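Draslow Bench Kit: User Manual
Section 4: Setting out and storing the hand tools

Revised June 14, 2024. Text: Ute Janssen, Rustano

4.1 Scope

This section covers the wooden bench top, the clear storage container (part 1003) and the hand tools supplied with the kit. Wiring and small assemblies are covered in Section 5. Read the general safety notes on page 9 before handling the cutters or the pliers.

The container has two uses. Between jobs it holds the tools. During a job it holds the parts being worked on, along with any short items that would roll on a bare surface. Avoid mixing the two, except for the few minutes it takes to sort them.

4.2 Preparing the bench top

1. Wipe the wood with a dry cloth, working along the grain.
2. Remove swarf, wire ends and solder beads. A soft brush is suitable for the joint where the top meets the wall.
3. Check the container for cracks along the rim and at the corners. Light scratches on the base do not matter.
4. Place the container towards the back of the bench, long side parallel to the back edge.

CAUTION: Do not slide a loaded container across the bench. Grit caught under the base will mark the finish. Lift it with both hands.

Note: The finish resists light oil but not solvent. If flux remover or label remover is spilled, blot it at once and leave the area uncovered overnight.

4.3 Emptying the container

Loose leads and thin rods tend to settle crosswise and catch on one another. Take items out singly. Tipping the container out is not recommended, as small components may be bent or lost.

1. Lift out wired components first. Hold the component by its body and let the leads follow.
2. Lift out marker-shaped items and probes next. Fit the cap, if there is one, before laying the item down.
3. Lift out metal rods last.
4. Look along the inside corners for screws and washers.

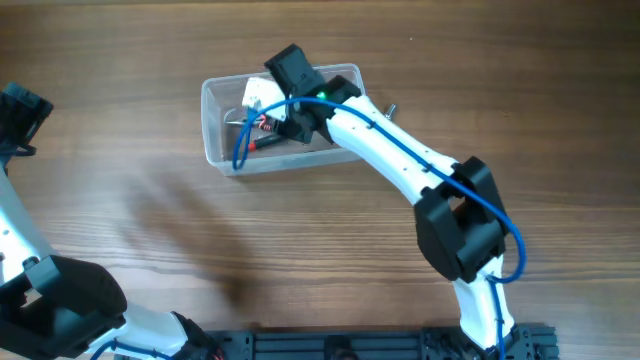 Figure 4-1. Clear container holding a small component with red and black wires, a thin metal rod and a red-tipped item.

If a lead has wrapped round another item, do not pull it. Set the whole group down on the bench and free it there. A lead that has been pulled should be checked for continuity before the component is used again (see 5.3).

4.4 Setting out the tools

Tools are laid in one row to the right of the container. The order is fixed, so that a missing tool shows as a gap. From left to right:

a. Metal wrench, bent end
b. Small screwdriver, green handle
c. Screwdriver, black handle with red collar
d. Cutters, red handles
e. Needle-nose pliers, orange and black handles

Procedure:

1. Lay the wrench down first, bent end away from you. It marks the left end of the row.
2. Lay the green screwdriver beside it, handle towards you.
3. Add the black screwdriver in the same direction.
4. Add the cutters and then the pliers. Let the handles spread a little. They need not be pressed shut.
5. Adjust the gaps until each tool can be picked up without touching the next.
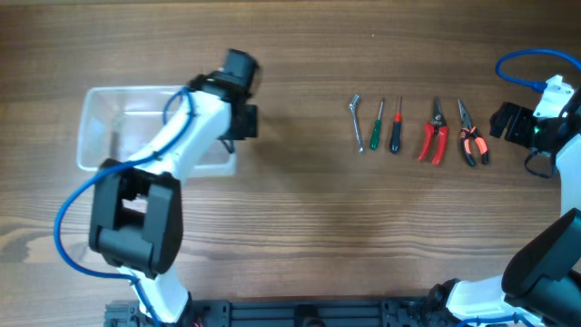
The row does not have to be perfectly straight. What matters is the order, and that every working end points to the back of the bench. Left-handed users may mirror the layout, with the container on the right and the wrench nearest to it. Where a bench is shared, agree on one layout and keep to it.

CAUTION: Keep fingers clear of the cutter blades when adjusting the gaps. Move the cutters by the handles only.

Allow 200 mm between the row and the front edge of the bench. On narrow benches, such as the older Vasham top, this distance may be reduced provided no handle hangs over the edge.

4.5 Checking the tools

Carry out this check at the start of a job and again before packing away.

1. Wrench: look for rounding at the end. Replace if it slips on the test screw.
2. Screwdrivers: look for chipped tips and loose handles. A handle that turns on its shaft must not be glued. Replace the tool.
3. Cutters: open and close them. If the pivot is stiff, apply one drop of light oil and wipe off the excess.
4. Pliers: close the jaws and hold them up to the light. The points should meet. A small gap further back is normal.
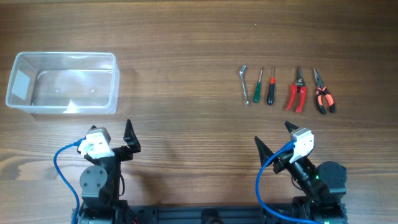 Record any tool taken out of service on the card in the back cover. Replacements are ordered singly under the numbers listed there. The Bautista screwdriver set supplied with kits before August has thicker handles and may be kept in use, but its handles will sit closer together in the row.

4.6 Packing away

1. Return parts to their own bags or drawers before touching the tools.
2. Place the pliers and cutters in the container first, closed, handles at the same end.
3. Lay the screwdrivers on top, tips pointing the opposite way.
4. Put the wrench in last, along the long side.
5. Wipe the bench top again as in 4.2.

Do not force a tool in beneath another. If the contents stand above the rim, take everything out and start again from step 2.
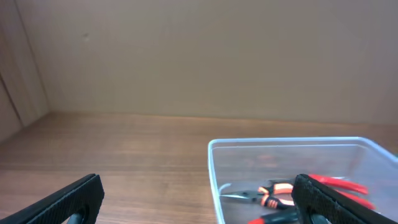
Figure 4-2. Bench top with back wall and wooden side panel; container at right.

Note: Keep the container out of direct sunlight. The plastic may yellow and become brittle at the corners. Wash it in lukewarm water with a little washing-up liquid and let it dry fully before the tools go back in.

Continue to Section 5, Leads and small assemblies.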